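Cómo ordenar los rotuladores de pizarra en una taza (y que duren más)

Trabajo con pizarra blanca casi todos los días desde hace años, primero en una academia y ahora en mi casa, donde doy clases de tailandés a grupos pequeños. El español no es mi primera lengua, así que pido perdón si alguna frase sale un poco rara. Escribo esta página porque varios alumnos me preguntaron cómo guardo los rotuladores, y la explicación en el pasillo siempre se quedaba a medias.

Mi método es muy simple: una taza vieja, una mesa despejada y doce minutos, más o menos una vez al mes. La última vez lo hice en febrero y todavía funciona bien.

Lo que hace falta

Una taza de cerámica con base ancha. Las tazas altas y estrechas se caen cuando se ponen todos los rotuladores en el mismo lado.
Dos hojas de papel usado, para probar el color.
Un paño de algodón un poco húmedo.
Un trozo pequeño de pizarra, o una tapa de plástico blanca y lisa.
Una caja o una bolsa para lo que se va a tirar.

No hace falta comprar un organizador. Yo tuve uno de la marca Plilteo, con 6 huecos redondos, y los rotuladores gruesos no entraban. Lo regalé y volví a la taza.

Paso 1. Reunir todos los rotuladores

Antes de ordenar hay que buscar. En mi casa aparecen en el bolsillo del abrigo, detrás de la impresora, en el cajón de los cubiertos. Los llevo todos a la mesa y los dejo acostados, con el texto del cuerpo hacia arriba, para poder leer de qué tipo son.

Este detalle es importante porque un rotulador permanente y uno de borrado en seco se parecen mucho. Una vez escribí media lección sobre los tonos con un permanente. Tardé una tarde entera en limpiar la pizarra. Desde aquel día leo siempre el cuerpo del rotulador antes de meterlo en la taza. Si el texto ya se borró por el uso, hago una raya en el trozo pequeño de pizarra, espero un momento y paso el dedo. Si no sale, va al estuche de los permanentes, que vive en otra habitación.

Paso 2. Probar uno por uno

Se quita la tapa, se hace una línea de un palmo en el papel y se vuelve a tapar enseguida. Hay que escuchar el clic de la tapa. Con los modelos que no hacen clic, yo aprieto y giro un poco.

Según la línea, hago tres montones. Los que pintan bien vuelven a la taza. Los que pintan pálido pasan al paso siguiente. Los que no dejan casi nada y tienen la punta hundida van a la bolsa, sin pena. A mí me costó aprender esto último - guardaba rotuladores muertos durante meses y luego los cogía en mitad de una clase.

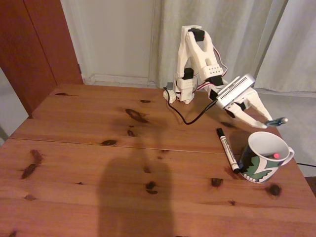 Con los negros soy más estricto que con los otros colores. El negro lo uso para el texto principal y se tiene que leer desde la última silla. Un rojo un poco pálido todavía sirve para subrayar o para marcar un acento, pero un negro pálido cansa la vista de todos. Por eso tengo siempre un negro de reserva sin empezar, en el cajón y no en la taza, porque si está en la taza lo empiezo.

Paso 3. Intentar recuperar los pálidos

Muchas veces el rotulador tiene tinta todavía, pero la tinta no está en la punta. Lo dejo acostado con la tapa bien cerrada hasta el día siguiente y pruebo otra vez. Si hay mejora, se queda. Si no, lo pongo una noche con la punta hacia abajo, siempre tapado.

He leído consejos de poner alcohol en la punta. Yo lo probé con un azul y escribió bien una mañana, después quedó peor que antes. No digo que no funcione nunca, pero no lo recomiendo para un rotulador que se necesita en clase.

Paso 4. Limpiar la taza y los rotuladores

El polvo de la pizarra llega a todas partes. En el fondo de la taza se forma una capa gris que después mancha los dedos. Lavo la taza con agua y jabón y la seco muy bien por dentro. Los cuerpos de los rotuladores los paso con el paño, y también el borde interior de las tapas, donde se junta la tinta seca y la tapa ya no cierra como debe.

Si la mesa es de madera sin barniz, conviene poner una hoja debajo. La tinta de pizarra sale fácil de una superficie lisa, pero en la madera entra y se queda.

Paso 5. Colocar en la taza

Hay dos opiniones. Muchos los ponen de pie, con la tapa hacia arriba, y se ve el color al momento. Es cómodo, pero con el tiempo la tinta baja y la punta se seca. Otros los ponen con la tapa hacia abajo; la punta queda siempre cargada, aunque alguna vez gotea dentro de la tapa.

Mi amigo Somkiat Thongdee, también profesor, los guarda acostados en una bandeja y le duran más que a mí. Seguramente él tiene razón. Pero mi mesa es pequeña, y la bandeja ocupa el sitio del cuaderno. Yo hago una mezcla: durante la semana de clases están en la taza con la tapa hacia arriba, y en las vacaciones los acuesto todos en una caja de zapatos.

El asa de la taza la pongo hacia la derecha, porque soy diestro y así la acerco sin mirar. Los colores que uso menos van detrás.

Paso 6. Mantener el orden

Cuando termino la clase, a las ocho de la tarde, no me levanto de la silla hasta que cada rotulador tiene su tapa del color correcto. Las tapas cambiadas son el principio del desorden: se coge el rojo, se escribe en verde y los alumnos se ríen.

Para los que tienen niños en casa, recomiendo una segunda taza solo para ellos, con los rotuladores más viejos que aún pintan. Cuando la taza de los niños está vacía, se sabe al menos dónde empezar a buscar.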